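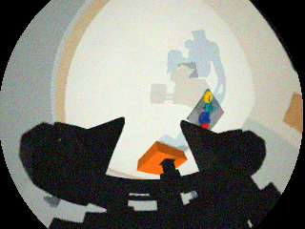
Seit März steht bei uns die Frage im Raum, ob wir für die zweite Greifzelle gleich Hardware kaufen oder erst mal simulieren. Ich war ja fürs Kaufen, das gebe ich zu. Dann habe ich mir die Testlizenz von Isen geholt, dem Simulationspaket von Viklund, und inzwischen sehe ich das etwas anders.

## Worum es bei uns geht

Kleinteile greifen und ablegen, nichts Wildes. Unser Budget für dieses Jahr reicht für einen Arm mit Zweifingergreifer und eine Handgelenkkamera, aber eben nicht für den falschen Arm und danach noch den richtigen. Genau da wollte ich ansetzen: erst am Rechner klären, was die Kamera zwischen den Fingern überhaupt noch sieht, und dann bestellen.

## Was mir gefällt

Die Kamera! Isen rechnet eine richtige Fischaugenoptik, rund, stark gekrümmt, mit schwarzen Ecken, und der Greifer ragt unten so breit ins Bild, dass man sofort merkt, wie viel Platz er wegnimmt. Auf dem Datenblatt steht halt nur ein Öffnungswinkel. Mein oranger Testklotz sitzt zwischen den Fingerspitzen und ist prima zu erkennen, die kleine bunte Spielfigur auf der grauen Kachel auch noch (die liegt der Vorlagenszene bei, ich habe sie lieb gewonnen). Darunter ist es aber einfach dunkel. Für die Planung war das Gold wert, denn unser ursprünglicher Kamerahalter wäre damit vom Tisch — und den hätte ich sonst schon bestellt.

Auch schön: Greifer tauschen geht in ein paar Klicks. Ich habe den von Stustano und den billigeren von Keltside nacheinander ausprobiert, mit derselben Szene und denselben Startpositionen, und jeweils 200 Griffe durchlaufen lassen. Das dauerte eine Kaffeepause (na gut, eine lange). Mit geliehener Hardware hätte ich dafür Tage gebraucht.

## Was mich nervt

Die Schatten und Spiegelungen. Auf der hellen Fläche hängt ein blassblauer Umriss vom Arm, der wie ausgewaschen wirkt, und ich habe ewig in den Lichteinstellungen gesucht, ohne rauszufinden, wie man ihn kräftiger oder ganz weg bekommt. Wer Bilderkennung damit trainieren will, sollte das vorher klären. Dazu rauscht der Hintergrund leicht, was mich persönlich nicht stört.

Die Reibwerte muss man außerdem selbst eintragen, und die Vorgaben sind sehr optimistisch. Bitte nie mit den Standardwerten ins Budgetgespräch gehen!

## Geld

Die Lizenz kostet über 200 Euro im Monat, pro Arbeitsplatz. Klingt erst mal happig. Ich brauche sie aber nur für die Planungsphase, und kündigen kann man monatlich. Die Schulung habe ich mir gespart, die Tutorials reichen, wenn man schon mal mit so was gearbeitet hat. Eine ordentliche Grafikkarte muss man allerdings mit einrechnen, auf meinem alten Laptop war es eine Diashow.

## Wertung

7 von 10 Punkten. Den Arm bestellen wir im Juli, den Kamerahalter zeichne ich bis dahin neu.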